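Planning the second table, and what the first one taught me about money

When we started in September, I was asked to write the budget for our small kitchen robot project, the one we call Paracha. I am an engineer, and before this I had never bought anything for work that cost more than a good chair. So I made a spreadsheet with three lines: arms, computer, other. The line "other" is now the longest part of the file.

I want to write down how we planned the first table, because in spring we will ask for a second one, and I already notice that I forget the details.

The arms were the easy decision. We compared two sellers, Nakura and Grekport. Grekport was cheaper on paper, but the power supplies and the mounting plates were separate items, and the delivery time was given only as "on request". Nakura sent one quote with everything on it, and they answered my emails the same day, also my second and third email with the same question written differently. We took Nakura. The total was higher than I hoped and lower than my boss feared.

After the arms come the things which the arms must touch, and I had put no number for them at all. I thought that somebody would bring a pan from home. But if you want to repeat the same task many times, you need the same pan every time, and you need a spare when it gets scratched. The small electric grill took me the longest. I looked for knobs that a gripper can reach from above, because a flat touch panel is difficult for our fingers. I read the product dimensions of 17 grills on one Friday afternoon. Most shops do not give the size of the knob, so in the end I bought one, measured it, and ordered more of the same.

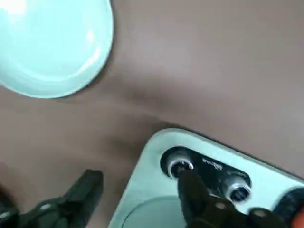
Should you buy spare kitchen appliances at the start, or wait until one breaks?

Buying at least one spare at the start is better, in my opinion. These models leave the shops quickly, and when you replace a grill with a different one, the knobs are in another place and a part of your work must be done again. Compared with the arms, the price of a spare is very small.

Now about the small numbers. I made a list of all orders under 50 dollars, and for the first table there were 152 of them. Cable ties, a mat, screws in the wrong length, screws in the right length, power strips, food made of plastic, one more power strip. Every order needed an approval, and our approval system is called Zidov and it is slow. If I calculate my own hours, I think the approvals cost us more than the items. For the second table I will ask for one fixed sum, 1000 dollars, for all small things together. My boss did not say no yet.

Cables need their own paragraph. I planned for the cables which come in the box. These are made for a short distance, and the computer could not stand where I had drawn it. So we bought longer ones, and then holders for the longer ones, and we still did not finish this work. In the new budget I have a line for cables and a separate line for the time of a person who puts them in order. Please do this also if you are planning something similar. On my drawing, the cables were one thin blue line.

The table top itself I would buy again. It is large enough for both arms and a few dishes, and the color is calm. I would only ask for a deeper one, so that the shelf behind is not so close.

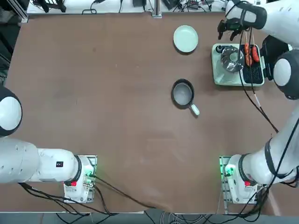

The grill with three sausages, the pan and the plate, between the two arms.

For the second table my list has changed its order. First the room and the electricity, then the table, then the objects, and after this the arms. It feels strange to put the most expensive thing last, but the arms will fit on almost any good table, and the opposite is not true. I also plan about 5 weeks between the delivery and the first real working day. For the first table I had planned one week, and I do not want to explain this again in a meeting.

What I still do not know is how to budget for repairs. Nakura offers a service contract, paid each year, and the price seems high for something we may never use. I have asked them for a version that covers only the grippers. If they send me an offer, I will add the comparison to this post.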